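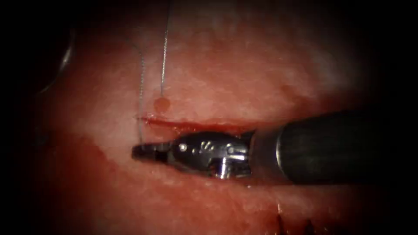 Instrument jaws closed at the end of the suture thread, by the cut.

Surgical robot open day at Medton: what do visitors get to see?

Asked 16 Jan 2019

My daughter is 15 and wants to go into engineering or medicine, she changes her mind every week. There is an open day at the Medton training centre where they show the surgical robot stitching tissue. The leaflet says "live demonstration and hands-on session" and not much else. Has anyone been? Is it worth the trip from Novcombe, and is it suitable for someone who doesn't love the sight of blood? Picture attached is the one on the booking page.

3 answers

Answer 1 (accepted)

I went to the October one. You sit in a small lecture room with a big screen and watch a surgeon put stitches in. Ours was Loubna Naciri and she talked the whole way through, which helped a lot. The view is very close up, like your picture. You get the metal wrist and the jaws, a black shaft behind them, and red tissue filling everything else. There is blood in and near the cut. If your daughter is squeamish, sit near the back, as the screen is large and there is nowhere else to look.

What I found useful was watching the wrist. It is jointed just behind the jaws, so it can turn in ways a straight tool can't. Ask about that, they like the question. They also explained how the thread is held without fraying it.

The hands-on part is afterwards, in groups of 13. You move foam rings on a practice console. Nobody under 14 was allowed on it, so she should be fine. Book early, there were 200 places and they went.

Answer 2

its good but the parking is terrible. use the El Idrissi car park behind the station and walk. bring lunch, the cafe shuts at 2

Answer 3

Can't speak for Medton. I saw one at the Nevex building a few years back and we only got a video and a talk, no hands-on. Ring them and check it is a real live demo before you pay for the train.

Viewed 2,665 times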